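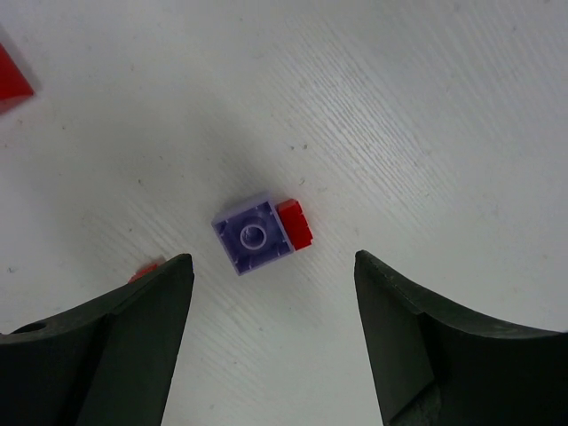 Graziella Negri, bench notebook, March 13, 2018

Brick sorting, two arms, one table. Target was 400 picks without a protective stop. We got 6.

Fault on the sixth: left arm went down for a purple brick with a bit of red stuck to its side. Planner had it filed as a plain 2x2, so the finger came down on the red part and the force limit tripped. Fair enough. The trouble is that the right arm did not stop. It kept coming, quite cheerfully, until I hit the button.

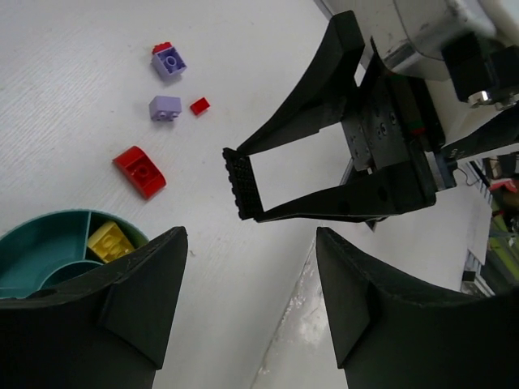
Stops are supposed to be shared through the Zimgate box. Checked the log: left arm's stop arrived, and the message to the right arm went out 2 seconds later. At today's speed that is a lot of table. I had "cross-stop tested" ticked on the sheet from Plikanham, in my own handwriting, dated back when we only had one arm.

Reran it at crawl speed with both hands near the button — same delay, 3 times out of 3.

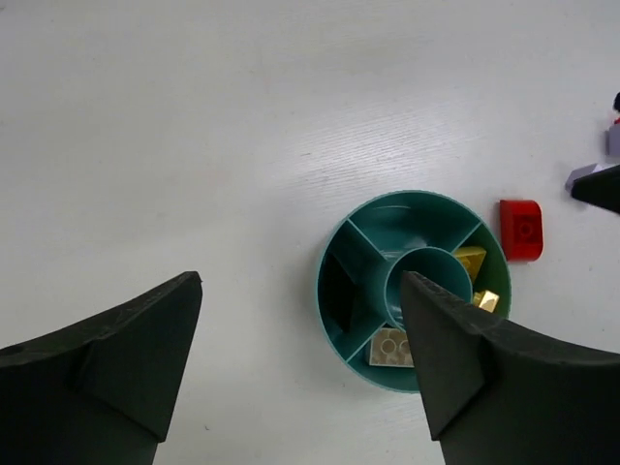 Until it's fixed: one arm moves at a time, the other parked and powered down. Stop line gets hardwired, no more going through software. Stuck-together bricks go in as their own class.

Still open: does Kos have the same delay? Same config file, so I have a feeling.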